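Food storage container

A food storage container is a lidded box, tub or jar used to keep food at home, usually in a refrigerator, a freezer or a cupboard. Most are made of plastic, glass or metal. The body of the container is seldom the subject of much argument. The lid is, and a large share of what makers say about their products concerns how well the lid seals, how long it lasts and what it does for the food underneath. Much of this is stated with more confidence than the evidence allows.

History

Covered vessels are as old as pottery, and accounts that credit a single inventor with the "airtight" container should be read with care. Clay pots were sealed with wax, fat or cloth long before the refrigerator. Glass jars with screw tops and rubber rings came into home use in the nineteenth century and did the job well enough that some households never gave them up.

Plastic tubs with flexible lids spread after the Second World War. The usual story holds that they changed the way families ate, by making leftovers respectable. It is hard to test. Refrigerators, supermarkets and smaller households arrived in the same decades, and each has been given credit for the same change. Popular histories tend to lean on advertisements, which show what firms wanted people to do with the tubs and say little about what they did.

Types of lid

Press-on lids grip the rim by stretching over it. They are cheap to mould and simple to clean, and they loosen with age. Clip lids have hinged flaps that fold down over a lip on the body, often with a soft ring set in a groove. The ring gives a better seal when new, but it traps food and water and is awkward to clean. Screw lids are confined to round shapes. Loose lids, which simply rest on the rim, make no claim to seal at all and are still sold for bread, cakes and butter.

The words used to describe these types have no fixed meaning in shops. "Airtight", "leakproof" and "fresh lock" may appear on lids of the same design, and a lid that holds soup when tipped may still let air pass slowly.

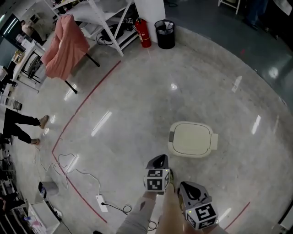 Words by Sayaka Hosoda
Household Goods section

Claims about freshness

The commonest claim is that a sealed container keeps food fresh for longer. For dry goods such as biscuits and flour this is plainly true, as they take up moisture from the air. For cut vegetables the matter is less clear. A tight lid slows drying but also holds moisture in, and some produce spoils sooner as a result. Vents and small valves are offered as an answer, though shoppers are rarely told what setting suits which food, or how anyone found out.

A leaflet issued with the Jollari range promised that salad would last "up to" 5 times longer. The wording commits the maker to very little, and the leaflet did not say what the salad was compared with. If the other bowl was left uncovered, almost any lid would have done well. Trandent, a rival maker, dropped a similar line from its packaging and replaced it with the phrase "helps lock in goodness", against which no test could be brought.

Durability

Lids fail before bodies do. Hinges whiten and crack, rims warp in the dishwasher, and soft rings stretch or go missing. Bullano clip lids were advertised as good for 2,000 openings, a figure reached on a bench with clean, empty boxes at room temperature. A lid at home is pulled off cold, by one corner, with greasy hands. A small home trial reported in the Rutherford household newsletter followed 400 lids and was widely repeated, but owners judged for themselves when a lid had "gone", and the 300 who sent back their forms may well have been the most annoyed.

Spare lids are sold by a few firms. They often cost nearly as much as a whole new container, and a change in the mould can leave older bodies without a match. Makers describe such changes as improvements. Owners with a cupboard of odd bottoms may see them otherwise.

Safety and reuse

Advice on heating plastic containers varies by country and by material, and the symbols stamped on the base are easily misread. A mark saying that a box may go in the microwave does not always cover its lid. Takeaway tubs are commonly washed and used again — a sensible thrift, though many were made with only short use in mind and their thin lids soon split.

Glass is often put forward as the cleaner choice. The body may be glass, but the lid is generally plastic all the same, and wears out on much the same terms.

See also

Bread bin
Butter dish
Cling film
Preserving jar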